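Chapter 4
Genre Labels and What They Are For

Most listeners meet a genre label before they meet the music. It sits above the track list in a streaming service, on a plastic divider in a shop, or in the second line of a press release, and by the time the first chord arrives it has already told them what to expect. This chapter asks how far such labels can be trusted. The short answer is less than the people who use them suppose, and the longer answer takes up the next four sections.

Textbooks on popular music have usually treated genre as a matter of sound. A style is given a tempo, a set of instruments, a way of singing and a place of birth, and the student learns to match recordings to the list. There is some use in this. A person who cannot hear the difference between a shuffle and a straight beat will not get far in any discussion of the blues. The trouble starts when the list is taken for an explanation. Bands seldom read it, and the records that a style's followers care about most are often the ones that fit it worst.

Take the case of Sarkton. The group's first recording was sold as post-rock, reviewed as metal and played on the radio in a programme of folk music. Its singer, Shabnam Minhas, was asked in an early interview which of the three was correct. "Whichever one gets us a support slot in March," she said. The remark is often quoted as a joke. It reads just as well as a plain account of how labels work for those who have to earn a living under them: a label opens some doors and closes others, and a sensible musician will want to know which before accepting it.

The claim that genre is chiefly a sales device should also be handled with care. It has been popular with students for a long time, probably because it sounds worldly, and it explains rather little. Record companies have tried to launch plenty of genres that no audience wanted. If labels were only marketing, we would expect the better funded ones to last, and the evidence for that is thin.

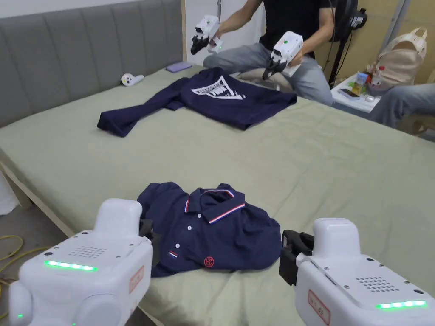 A more promising line was taken by Yasir Khokhar, who set aside the records and looked at the way people argued over them. He collected 91 reviews of the Drunov album Alexiou, all written within a few months of its release, and noted every label the writers gave it. He found 36 different ones. Only two appeared in more than half of the reviews, and those two, "heavy" and "atmospheric", are hardly genres at all. They could be said of a thunderstorm.

Khokhar drew a bold conclusion from this, that genre terms carry no shared meaning. His figures do not support it. Many of the 36 labels overlap, and several differ only by a prefix. A writer who says "post-hardcore" and another who says "melodic post-hardcore" may well agree on everything that matters. Reviewers are also under pressure to sound different from one another, so a pile of reviews will always look more divided than the people who wrote them. We return to his method in section 4.3, where you will be asked to repeat part of it with a smaller sample.

What survives of his study is a habit worth copying. When a critic calls an album "a triumph of progressive songwriting", ask what the word "progressive" is doing in the sentence. Sometimes it points to something audible, such as a change of metre or a song that runs well past the usual length. Quite often it points to nothing and could be taken out without loss. Praise is especially prone to this, and the short extracts printed on posters and album covers are worse still, having been cut from longer pieces by someone with tickets to sell.

Section 4.1 follows one label, "drone pop", from its first use on the sleeve of a Drornent single to its appearance in shop catalogues. Section 4.2 looks at bands that refused a label and what became of them. Keep a note as you read of the terms you find yourself using without a second thought.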